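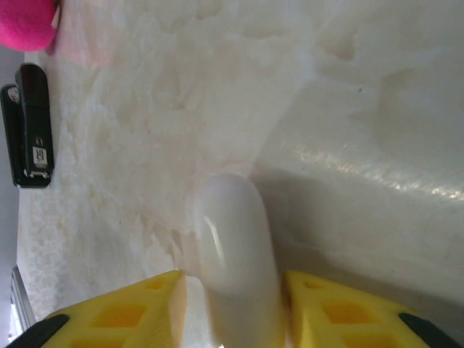 Figure 2. Wrist view with the part held between both fingers.

4.2 Recording a grasp by hand

Do these steps with the Drelen arm in Teach mode and the Manurung handset plugged in.

1. Press and hold the guide button on the wrist. The joints go slack – keep one hand under the forearm.
2. Bring the open fingers down over the part until it is in the middle of the wrist view.
3. Close the fingers with the handset trigger. Stop when both yellow fingers touch the part.
4. Check the wrist view. The part should stand upright, as in Figure 2.
5. Press Mark, then lift the arm straight up 200 mm.
6. Move to the drop point, open the fingers and press Save.

Note: Other objects may stay on the work surface. Leave the space on both sides of the part clear for the fingers.

Note: White parts on a white surface can be hard to make out on the handset screen. Turn the lamp if glare covers the edge of the part.

CAUTION: Do not let go of the guide button while pushing the arm. The brakes lock at once and error 227 appears. To clear it, hold Reset and start again from step 1.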